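Nawal El Sherbiny
Mar 16, 2023

1/ A thread on the gripper width code in our hand-held capture pipeline, what was wrong with it, and what we changed. It's mostly tooling. If you work on control or perception you may have the same bug.

2/ Background. We record demonstrations with a hand-held gripper tool, no arm attached. A fisheye camera sits on the tool. From the video we recover two things: the pose of the tool over time, and how far open the fingers are.

3/ Pose comes from visual SLAM plus the IMU. Width comes from the square fiducial markers on the fingers. We detect the tags, solve for each tag's position in the camera frame, take the distance between them, and subtract an offset.

4/ The package that does all this is called Gravari. Driss Ragab wrote the first version and I've maintained it since December. The policy training code lives in a separate repo, Movirero, and only sees what Gravari writes out.

5/ The symptom was on the policy side. Keith Nepia had a pick-and-place policy that closed on the object, then opened a few millimeters, then closed again. Every rollout, same spot in the motion.

6/ We went looking in the controller first. Sherif Hegazy checked the gains, the command rate and the latency compensation. The gripper was doing what it was told. The policy was really asking for that little opening.

7/ So it was in the data. I plotted width against time for the training set and the bump was right there in the demonstrations. 1,325 episodes, and more than 800 of them had it.

8/ Nobody's hand does that. When you squeeze the trigger the fingers close and stay closed.

9/ What was going on: when the fingers are nearly shut, the tags move toward the middle and also rotate a little, since the fingers flex under load. At the same time one tag often loses detection for a few frames from glare or motion blur.

10/ When one tag was missing, the old code assumed the fingers were symmetric. It took the visible tag, doubled its distance from the center line, and called that the width.

11/ With unloaded fingers that's fine. With the fingers squeezing an object that's a bit off center, the doubled value is too large. You get a jump open when the second tag drops out and a jump closed when it comes back. There's the bump.

12/ It got past us because the fallback was silent. The output file had one column for width and nothing to say how each value was obtained. Two-tag frames and one-tag frames looked the same downstream.

13/ Fix, part one. Width now has a companion column called source, with the values both, left, right, interp or none. It's a small change and I'd do it first if I were starting over.

14/ Fix, part two. The center line is no longer a constant. We estimate it per episode from the frames where both tags are visible and let it drift slowly. One-tag estimates use that value.

15/ Fix, part three. Gaps of five frames or fewer are interpolated. For longer gaps we use the one-tag estimate, blended at both ends so there's no step. If neither tag is visible for a long stretch, the episode gets flagged and a person looks at it.

16/ Someone will ask about a Kalman filter. We tried it. It smoothed the bump and didn't remove it, and it added lag at the moment of grasp, where we can least afford it. A filter can't do much with a biased measurement it believes in.

17/ On detection itself. Fisheye distortion is strong near the border of the image and the finger tags sit low and wide. The stock detector looks for straight edges and misses some of them out there.

18/ We now undistort a local patch around the predicted tag position and run the detector on that patch only. It's faster than rectifying the whole image and it finds more tags. Sherif Cherkaoui did this part. The patch size is 21 percent of the image width, which came from a sweep and has no theory behind it.

19/ He also found that our corner refinement was making things worse on close, blurred tags. It was pulling corners toward the inner pattern. It's now off when the local sharpness is low.

20/ Tag scale was the other thing. The config had a single tag size for every marker in the project, including larger ones used for the table frame. One of our older tools had tags printed at a different size and its widths were wrong by a constant factor. Size is now set per tag ID.

21/ We reran everything with the new code. 2,713 flagged intervals in the first pass, most of them short. Going through the long ones took me a good part of two weeks with the review tool, which is a plain video player with the width plot under it and three hotkeys.

22/ The review tool is the other thing I'd recommend. Ours is called Jostwood. It jumps from flag to flag, shows the source column as colored bars, and lets you accept, drop or trim. It can also show the raw fisheye view without undistortion, and I leave it on that setting.

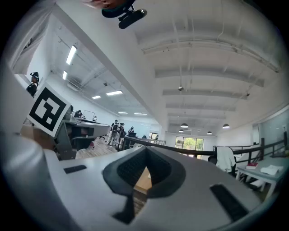 23/ Pose checks. While I was in there I added a test on the SLAM side. A big open room with people standing in it gives you features that move. Most get rejected as outliers, but a few slow movers can get into the map.

24/ The gripper body is also in view all the time, and it never moves relative to the camera. If you don't mask it, the tracker sees a big set of features saying the camera is standing still. Our mask was drawn for an earlier shell and left a strip uncovered at the bottom.

25/ The mask is now generated from the CAD model and the camera calibration, so it can't fall behind the hardware. The finger regions are masked for the whole range of travel. You lose some pixels. It's worth it.

26/ Results, with the usual caution. Keith retrained on the corrected widths with the same architecture and the same seeds. The reopening at grasp is gone in the rollouts we've done. We haven't run enough of them for me to quote a success rate.

27/ One thing got worse. The corrected data has sharper closing transitions, and the policy sometimes closes a touch early. We think the observation latency setting was tuned around the old smeared signal. Sherif Hegazy is measuring it again on the arm.

28/ Still open: thin objects. Below a few millimeters of width the tags are noisy enough that "closed on a sheet of paper" and "closed on nothing" look alike. A sensor in the handle would settle it. I'd like to avoid more wiring on the tool.

29/ Also open: we share calibration files across tools of the same build. The offsets differ between units more than I expected. Matlala, our calibration script, will get a per-unit mode where you open and close the fingers ten times before a session and it fits the limits.

30/ A few replies in one place. Yes, it runs offline, after recording. No, we don't do width estimation on the tool. The patch undistortion is a plain remap with a cached table, no GPU needed.

31/ To the person who asked whether old checkpoints should be thrown out: if the task needs a firm grasp, retrain. For pushing and opening drawers we saw no difference and kept ours.

32/ The source column and the per-ID tag sizes are merged. The CAD mask is on a branch until Driss finishes the tests for the older shell.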